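November 10, 2023

**Stools for the Mavley room – legs, sockets, black cloth**

Carrying on from the October notes. Most of the day went on the white plastic stools, the four-legged ones with the square seat. The Tirkis order is in the store now, still mostly in its cartons. I took one carton through to the bench and left the others sealed until we know what we are doing with the legs.

Bench first. Put the black cloth back on the table. I had it off last week to wash it and tried two stools on the bare top, and the rims of both seats picked up grey marks that don't come off with soap. Cloth stays on from now on. It also makes it much easier to see a white leg when you put it down and look away. It does slide if you lean on the job, so it now hangs well down over the front edge.

Weighed one complete stool on the parcel scale before starting: 2195 g, legs in. Wrote that on the lid of the carton. The Ventura stools we had before felt heavier but I never weighed one, and the last of them went out with the old shelving, so no comparison.

**Order of work**

Tried it three ways.

1. Seat upside down, legs in going round in a circle. Works, but by the third leg you are reaching past two others and the seat wants to turn under your hand.
2. Seat upside down, two far legs first, then the two near ones. Better. The far ones are out of the way and you can get your weight over the near corners. The last leg is still the awkward one because the other three are standing up round it.
3. Seat on its side against the wall, legs in horizontally. No good. Gave up after one leg.

Going with the second. Near left before near right if you are right-handed. I'd like a left-handed person to try it the other way round before we put it on the sheet.

The seat needs holding down at the opposite corner while the last leg goes in. If you only hold the corner you are working on, the far side lifts and the leg goes in at a slant. It will feel tight and look nearly right, then it works loose when someone sits down and shifts about. Had that on the second stool of the morning. Took the leg out, turned it a little, put it back in straight, and it went down properly.

**Sockets**

Each corner has a round collar moulded into the underside. Two of the collars in this carton had a sliver of plastic left standing on the inside lip. Took it off with the deburring knife, one turn, very light. Don't use the round file, it leaves a step. I did one with the file before I thought about it and that stool is now the bench stool (marked F under the seat in pencil).

No grease. Somebody wrote "bit of silicone?" on the whiteboard and I did try it, on the F stool only. The leg went in beautifully and came out again just as beautifully when I picked the stool up by it.

Dust matters more than I expected. The carton sheds a lot of brown fluff and it gets down between the ribs on the underside and into the collars. Dry paintbrush round each collar before the leg goes anywhere near it. The 18 mm brush from the second drawer fits. Please put it back in the second drawer.

**Getting legs out again**

Needed because they have to be stored flat between uses. The room is only ours on Flutiritz days and the cupboard won't take them standing.

Hold the leg low, close to the seat, and rock it a little while pulling straight up. Pulling from the far end just bends everything and I don't trust the collar to put up with that many times over. Twisting alone does nothing.

Took the same leg in and out of the same corner 18 times this afternoon. Slightly easier by the end than at the start, still firm, no cracks that I could find with the torch. I'd want to get to 100 before saying anything about how they wear. Will do it in batches, my thumb has had enough for today.

Wrote the running count on masking tape stuck to the inside of the cupboard door. If you do any, add to it.

**Load test**

Did the usual thing with the sandbags. 90 kg on the seat over lunch, board on top to spread it, stool on the hard floor by the door. Came back and all four legs were seated as before, no lean. Then dragged it a short way with the bags still on, which is unkind but people do it. One leg squeaked. Took it apart afterwards and couldn't see a reason.

Not tested: load on one edge only, i.e. someone perching. That is how most people will use them in there, so it needs doing before the sheet goes out.

**Storage**

Seats stack one on another but the raised rims only nest a little way, so the pile is taller than you'd guess. Over 90 cm and it starts to wander. Keep the piles low, two side by side.

Legs go in the long crate, all pointing the same way. If they are thrown in anyhow they scuff and the lid won't shut.

**Left to do**

- Edge load
- Rest of the in-and-out count
- Second clamp for the table, the small one slips
- Ask Tirkis if legs can be bought separately. One in the opened carton has a nick near the end, usable but not one I'd send out
- Redo the sheet. The present one says "push legs firmly into place", and people need to be told to turn the seat over first and which leg to leave till last
- Find out who has the good torch

Left the bench with the cloth on and the F stool underneath. Opened carton is on the lower shelf – please don't tape it up yet, the nicked leg is lying on top of the packing.

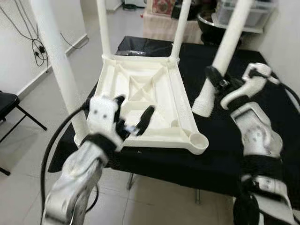 Last leg to its corner, other three in. Seat upside down on the cloth.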